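Burger station walk-round: the checklist I use, with my comments

Ro-un Joo, Plornik test kitchen, 15th November

I got asked (twice!) to write down what I look at when I go over the burger table, so I've taken the plain checklist and scribbled my own remarks under each line. OK means OK, FIX means do it before anyone starts building, and WATCH means I'm not losing sleep but I'll look again next time.

1. Hand sink stocked with soap and towels
OK. Soap was full. The towel roll was down to its last few turns, so I put a new one on top of the dispenser.

2. Gloves in the right sizes
WATCH. Plenty of large, only 11 mediums left in the box. I wear mediums, so yes, I'm a little biased here. I've added them to the Skiveo order.

3. Cold produce at 41°F or below when it leaves the fridge
OK. The cabbage read 33 and the lettuce was a touch higher, all fine. Please write the reading on the sheet when you take it! I found two blank lines from last week and had to go hunting for whoever was on.

4. Dates on all opened produce
FIX. One tub of sliced tomato in the fridge had a label with no date on it. I threw it out. It hurt, they were nice tomatoes, but if I can't read a date I don't guess.

5. Dividers and rails clean and sitting straight
WATCH. The clear acrylic is great for keeping the lanes apart and a pain to keep clean. Wipe both faces of each divider, then get down low and look along it with the light behind you, which is when the greasy fingerprints show up. Same for the rails that run across the side lanes. Use the soft cloths and leave the scratchy green pads in the sink area.

6. Center tray clear of loose food between builds
FIX. My pet peeve, I know. Crumbs and little bits of food get all over the tray around the bun, and then they ride along on the bottom of whatever comes next. One quick wipe between builds and a proper wash when you swap the produce over.

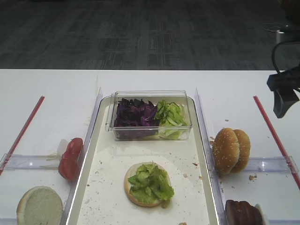
Item 6: crumbs and food bits on the center tray, with lettuce over the edge of the bottom bun.

Go a little lighter on the lettuce, too. I love a generous burger as much as anyone, but when the heap gets wider than the bun it's going to end up on the tray, and then you're wiping again. The cabbage and lettuce were each keeping to their own half of the container, so full marks for that part.

7. Table surface outside the tray
WATCH. A few small crumbs on the white table near the sesame bun. Easy to miss when you're concentrating on the middle, so I do the outside lanes first and finish in the center.

8. Patties kept away from ready-to-eat items
OK. The patty has its spot at the far end of the right lane, well down from the produce container. Separate tongs for patties, always. We have 3 pairs with red tape on the handles and I could only find 2 (check the drying rack, that's where they usually hide).

9. Allergen card posted
FIX. We use sesame buns, and the card on the wall still says wheat and egg only. It was last updated in April. I've written sesame on it in marker for now and asked for a new print.

10. Floor and walkways
OK. No spills on the carpet tiles. If something does land there, pick it up right away before it gets walked in, because tomato and gray carpet are not friends.

11. Sanitizer bucket
OK. Test strip came out in the right range. Change it sooner if it looks cloudy.

Still open: items 4, 6 and 9. I'll be back to look at the allergen card as soon as the new one is printed. If you fix anything before then, put your initials next to it on the paper copy by the fridge.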